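Where Do the Old Balls Go? Tennis Ball Waste at the Stekedcombe Courts

Project report, Environmental Studies
Submitted 23 June 2022

Background

The public courts in Stekedcombe are used all year except when there is snow on them. They are free, there is no booking system, and the town empties the bins twice a week in summer and once a week the rest of the year. I live close to them and have played there since middle school. My project started with the bins, which in spring always seem to have tennis balls in them.

A tennis ball is a hollow rubber core covered in felt. The felt is usually a mix of wool and nylon and is glued to the core. The rubber does not break down in a landfill on any useful time scale, and the glue makes it hard to separate the two materials. Pressurized balls lose their bounce after a few weeks once they are opened, even if they are not played with. A ball can look new and still be dead.

The questions I set out to answer were:

How many balls are thrown away at the courts?
Why do people throw them away when they do?
Is there something better that could be done with them locally?

Method

I collected balls from the court bins and from the grass strip behind the fence over 17 weeks, starting in March. The town gave me permission to go through the bins as long as I wore gloves and did it before pickup. Every ball went into one of three groups: usable, dead but clean, and damaged. Usable meant that it bounced above my hip when dropped from head height onto the court surface. I know that this is not the official test, which uses a fixed drop height and a hard floor at a set temperature. I only wanted a quick way to sort that would be the same every week.

I also sent a one-page survey to 755 households on the streets nearest the courts. It asked if anyone in the home played tennis, how often they opened new balls, what they did with old ones, and if they would use a drop box. I got 284 back. Some were missing answers, mostly on the question about how often people open new balls, and I left blanks as blanks.

Last, I talked to Saduvon, the sporting goods store on Main Street, and to the recycling company Stöcker, which handles the town's other recycling.

Results: the bins

Over the whole period I collected more than 1,000 balls. The biggest weeks were the first warm ones and the two after school tennis ended. Rainy weeks had almost none, but the week after a rainy week was usually high.

The dead but clean group was the largest in every week except one. The damaged group was small and was mostly balls that had been chewed or left out in puddles. I had expected more of these. The usable group was a surprise to me. Almost every week there were balls in the bin that passed the bounce test, sometimes a whole set together with the can.

The most common brand was Kiso, probably because Saduvon keeps it by the register. I did not record brands for the first few weeks, so I am not giving a breakdown.

Results: the survey

Most of the households that answered had at least one person who played, but this has to be read carefully. People who play tennis are more likely to fill in a survey about tennis balls. Households without a player probably put it straight in the recycling.

The trash was the most common answer to what people do with old balls. The second was giving them to a dog. After that came keeping them in the garage with no plan, and then a few uses I had not listed: under chair legs, on a trailer hitch, in the dryer with a down jacket, and hanging on a string to show where to stop the car.

Nearly all of the players said they would use a drop box if it was at the courts. Far fewer said they would carry balls to a store or to the town recycling center. Several wrote in the margin that they thought tennis balls already went in the regular recycling. They do not. Stöcker told me that balls jam the sorting line and get pulled out by hand.

What the store and the recycler said

Saduvon said they would be willing to have a box next to the door but did not want to store full bags in the back for long. They also sell pressureless balls, which stay playable much longer, but customers find them heavy and mostly buy them for practice.

Stöcker does not take tennis balls now. They said they could move a full pallet box to a plant that grinds balls for use in court underlayers and playground surfacing, but the load would have to be only tennis balls, dry, and without cans or lids. One town our size would need a long time to fill a pallet box. They suggested asking the high school and the next town over.

Cans and tubes

I did not plan to look at packaging, but it came up so often that I added it. Balls are mostly sold in clear plastic tubes with a metal ring and a plastic lid. The tube can be recycled if the ring is cut off, and I did not find a single one in the bins where this had been done. Many players keep a tube for carrying balls, and an empty one would also make a good measure for a drop box, because people could return balls in it and take the tube home again.

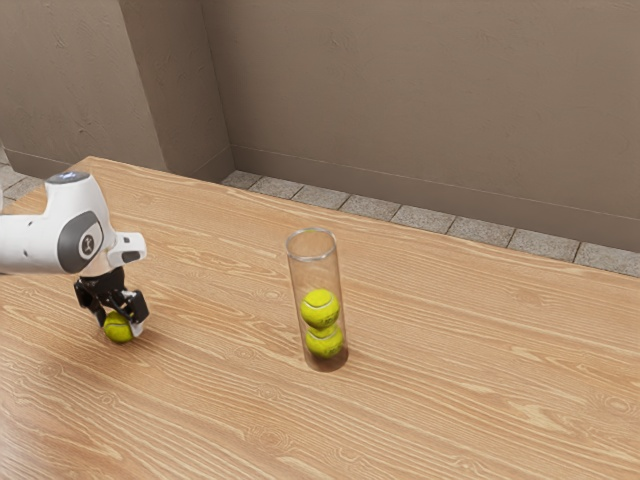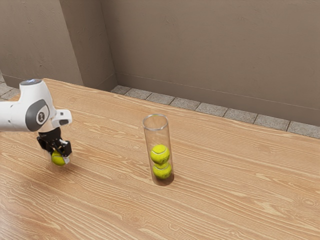 Tennis balls with a clear tube on a light wooden tabletop.

Reusing the tube does not solve the problem of the ring, but it puts it off. A notice at the courts should say what to do with each part separately: ball in the box, lid and tube in recycling once the ring is off, ring in the trash unless you have a way to collect metal.

Problems with the project

The bins were emptied early on two occasions and I lost those balls. I also could not tell who had thrown away what, so a single coach clearing out a basket could make a whole week look high. The bounce test was done outdoors, and balls bounce lower when it is cold, so some of the balls I called dead in March might have passed in May. I would do the test indoors if I did this again.

Recommendations

The town should put one lidded box at the court gate, on the side away from the parking lot so it is not used for trash. Usable balls should be sorted out first and offered to the school for practice. The rest should be kept dry until there is enough to share a pallet box with the high school. Saduvon could put the notice about rings and lids near the ball shelf.

I have sent a copy of this report to the parks office and asked if the box can be tried for one season. The balls I collected are in my parents' garage, in bags by group, and the usable ones can be picked up any time.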